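Skavholm Hill Climb: pre-event scrutineering and paddock checklist, with comments
Inspection date: February 24, 2024
Classes covered: road-going, modified, and the two single-seaters

1. Fire extinguishers, paddock
Pass, on the second visit. One was holding open the door of the tea hut. It has been replaced in that role by a brick.

2. Fire extinguishers, in car
Pass with comment. Bracket bolts on the Trerine coupe were finger tight. The driver said he had strong fingers. Bolts now torqued.

3. Helmets
Two refused. A sticker from a motorcycle shop is not an approval label, however nicely it has been applied.

4. Harnesses
Pass, except car 94, whose belts went out of date in September. Entrant asked whether they could be "nearly in date". They could not.

5. Battery and ignition cut-off
Every external switch must be marked and must stop the engine. On car 179 the switch stopped the wipers. Re-present before practice.

6. Throttle return springs
Pass. The Huerta special has three, which is generous.

7. Noise
Measured at the usual distance with the usual meter. All within the limit, including the Rekari, which sounds as though it shouldn't be.

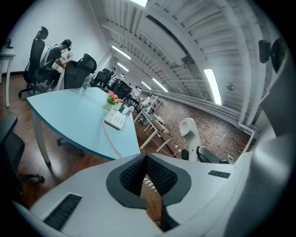
Can a car that failed on one item still run in first practice?
Only if the item is put right and a scrutineer has signed the card again before the car joins the queue. A promise to do it at lunchtime doesn't count, and neither does a signature from another competitor.

8. Tyres
Pass with comment. Road-going class must use tyres from the list in the regulations. The list is 8 pages long and somebody still managed to miss it.

9. Fluid leaks
One fail, gearbox. "It always does that" was noted and given no weight.

10. Barriers and marshal posts
Straw bales at the second hairpin have sprouted. Replace. Post 4 has a fine view of the valley and almost none of the track; move it uphill to the gate.

11. Radios
All posts answered. Post 6 answered for post 5 as well, so post 5 was called again.

12. Class limit, road-going
Capacity limit is 2000 cc. Papers checked for all entries. Engines will be checked after any protest, with the fee paid in advance.

Outstanding: items 3, 4, 5, 9 and 10. Cards for refused cars are held at the signing-on desk.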